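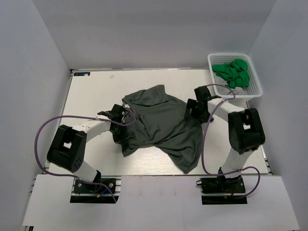
Laut Edileuza Sales sollte das Shirt vor jedem Durchgang neu aufgeworfen werden, da glatt abgelegte Ware die Faltzeiten schönt. Einwand übernommen, gilt ab sofort für die ganze Reihe Stolledon.

2021-04-06, Faltreihe T-Shirt, dunkel graugrün

Ablauf wie im Blatt Illholm: aufwerfen, Kragen suchen, an beiden Seiten fassen, flach ziehen, Ärmel einschlagen, quer halbieren. Vorgabe 66 s bis zum fertigen Paket, Abbruch bei mehr als 72 s. Je Shirt 10 Durchgänge, danach ausschütteln und liegen lassen. Kein Dampf.

Offen ist weiterhin die Zugrichtung. Zug quer zum Körper bringt die Breite, die Kragenpartie stellt sich dabei auf und muss gesondert niedergelegt werden. Zug am Saum habe ich im Dezember an der Baumwollware von Lehner probiert, dort rollte die Kante ein.
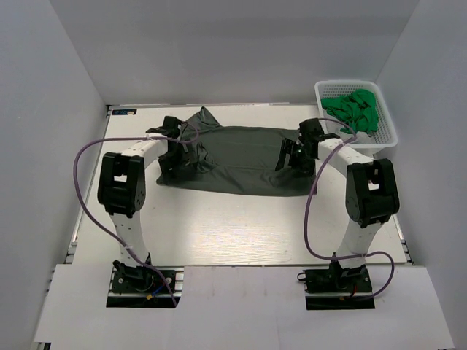 Vorschlag daher: erst Breite, dann Kragen, Saum zuletzt. Restfalten im unteren Drittel werden toleriert, solange die Seitenkanten parallel liegen. Für das Paketmaß gilt die Schablone Pranura, nicht das alte Pappmuster (Ecken rund, ca. 5 mm Untermaß).

Zum Material: Kunstfaser, glatter Griff, gleitet auf sich selbst. Doppelte Lagen verschieben sich beim Halbieren leicht gegeneinander. Saum separat ansehen, Gewebebild dort abweichend.

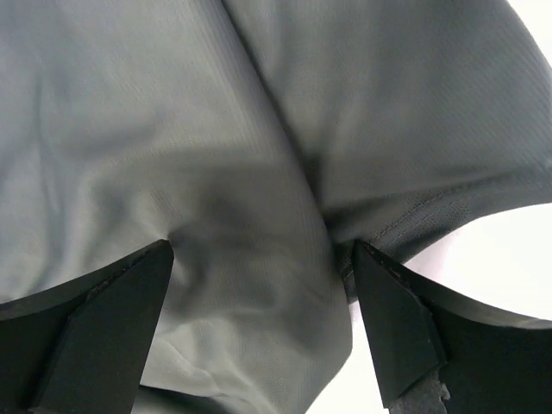
Abb. 3: Saumpartie mit Steppnaht, Nahbereich.

Noch zu tun: Flächengewicht wiegen, Blatt Illholm um die Zugfolge ergänzen, Schablone beschriften.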